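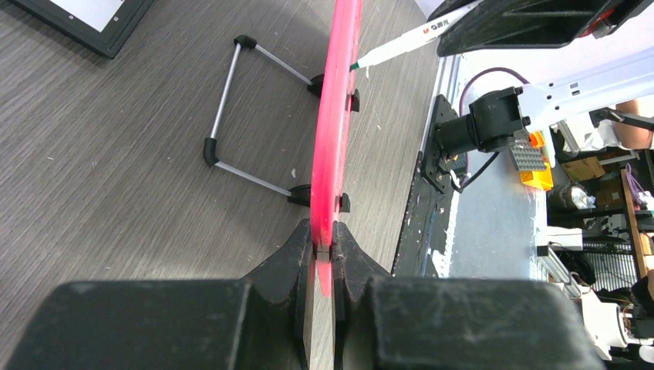
3.2 Colour stability of coated panels

Panels were supplied by Flestura in a single batch and stored in the dark at the Skanberg site until December. Of the 2791 pieces received, 2498 passed the first check for scratches and uneven coating and were kept for the trial. The rest were returned.

Figure 5. A pink-red panel, viewed almost edge-on.

Each panel was placed behind window glass facing south. Colour was read at 6 points per panel, before exposure and again at the end of each month, using the method set out in Section 2. Readings taken within 5 mm of an edge were left out, as the coating there tends to be thinner.

Fading was greatest in the red group and smallest in the grey. The Groria primer slowed the change during the first two months but had no clear effect after that. Results for the Gamage primer are given in Table 4.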